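Monday, November 10, 2025
By the Bench Notes columnist

Print this page | E-mail this article

In Praise of the Dull Half Hour

I have a cable opinion, and I've been holding it in since September, so bear with me.

My opinion is that the most important part of any small robot cell is the bit of cable between the wrist and whatever it plugs into, and that the people who look after that cable deserve more say than they get. More say in the layout, more say in the schedule, and a veto over anyone who wants to "just try one quick thing" at ten to five.

I look after a cell at Dornum. It's a two-arm setup that handles kitchen things, plates and mugs mostly, on a mat on the floor. I've worked on bigger machines (I spent a good stretch at Canden with arms you needed a fence and a key to get near) and I can tell you that the small ones are fussier. A big industrial arm has its hoses and wires tucked into a proper dress pack that some engineer designed on purpose. Ours gets a thin black cable and a couple of straps. It works very well, so long as somebody looks at it.

And looking at it is the job! That's really my whole argument. We spend enormous amounts of energy talking about grippers and software and what the arm will be able to do next year, and then the thing stops in the middle of a morning with a connector that has walked itself loose by the width of a fingernail. I have seen a whole day go to a fault that turned out to be a strap placed an inch too high. The joint turned, the cable went tight, the connector took the pull, and the arm lost its wrist for a split second. The log said communication error. We swapped a board. We swapped it back. Then I grabbed the cable, rolled the joint over by hand, and felt it go taut like a fishing line.

So now I do a half hour before the cell runs, and I defend that half hour like it's my lunch. I start with the straps. Each one should be snug enough that it doesn't creep and loose enough that you can work a fingertip under it. Then I take the wrist slowly to both ends of its travel and watch the loop. You want a loop. People hate the loop, it looks sloppy, they want it flat against the arm where it looks nice in the tour – and every flat cable I've ever met has ended up in my scrap drawer. Leave the slack. Put it on the outside of the bend and make sure it can't catch on whatever the arm is reaching over.

After that I push every connector home with my thumb, and I check the gripper fingers for play. Then comes the part I get teased for, which is the layout. I put the plates and the rack and the oven back on their marks, and I run each arm at low speed above all of it with my hand on the stop. Objects drift over a day's work. A rack that's moved a little toward the middle is still fine for the gripper and not fine at all for a loop of cable coming around behind the wrist.

There's a school of thought that all of this should be automatic, and I do have some sympathy. Moreira, which sold us our spare straps and leads, also has a little monitoring package that counts joint cycles and tells you when a cable is due. Ours is set to 2,000 cycles. I like it! I've got the light on my bench and I obey it. But the last lead I replaced came off at 723, well short of the light, and I only caught it because the jacket had gone shiny on the inside of the curve. A counter knows how many times the joint has moved. It has no idea that somebody moved the strap on Thursday to get at a screw.

The other thing you hear is that cables are cheap, so run them till they quit. Well, sure, the cable's cheap. When we priced it properly, a bad stop cost us $600 by the time you added the people standing there and the run we had to throw away. I'd happily spend half an hour a day to dodge even a few of those. And when a lead goes gradually, it doesn't quit cleanly. It gives you a week of odd little hiccups that everyone blames on the software, and the software folks get grumpy, and they're right to.

Where I'll give ground is on who does it. I used to think it had to be me. That was vanity, and it got me a phone call on every vacation. These days the check is on one sheet, in plain words, and whoever runs the cell that day does it and initials it. Anyone can learn to feel a tight cable. You do it with a good one and then a bad one, back to back, and your hand remembers.
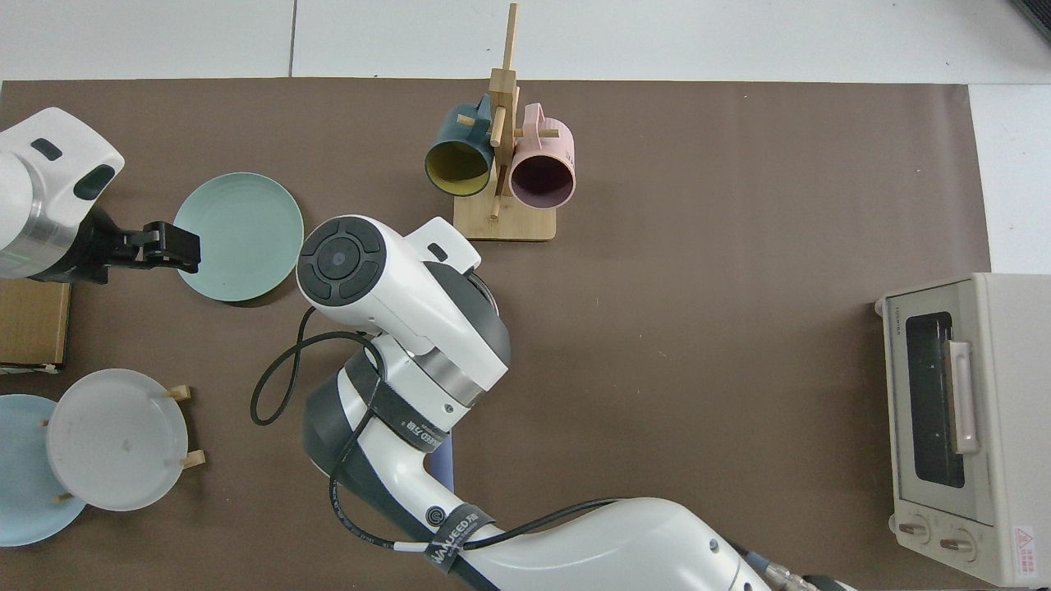 Ustum, who read a draft of this column, thinks I'm too easy on the strap. The objection goes like this: a band around a link is a patch, and if the cell matters, you buy a proper clip that bolts to the arm and fixes the cable in the one right spot, so that a tired person can't get it wrong. Straps also pick up grit on the inside face, Ustum says, and after a few months they polish the paint and start to slide, however carefully you cinched them.

Fair enough on the grit. I've started wiping the inside face whenever a strap comes off, and I should've been doing it all along. On the clip I'm not sold. We tried a bolted clip at Canden and it was lovely right up until we changed the gripper and the cable needed to come around the other side. A strap you can move in a minute. You can also move it wrong in a minute, I know, I know, and that's why there's a sheet.

What I'd like is a line on the arm itself. A mark for each strap, put there on the day the cable was routed by the person who routed it, so that anyone can see when one has wandered. I've done ours with a paint pen – 2 little ticks on the underside, and a note on the sheet saying what they're for. If you run a cell like ours, go do yours before the next shift, and bring a rag for the grit.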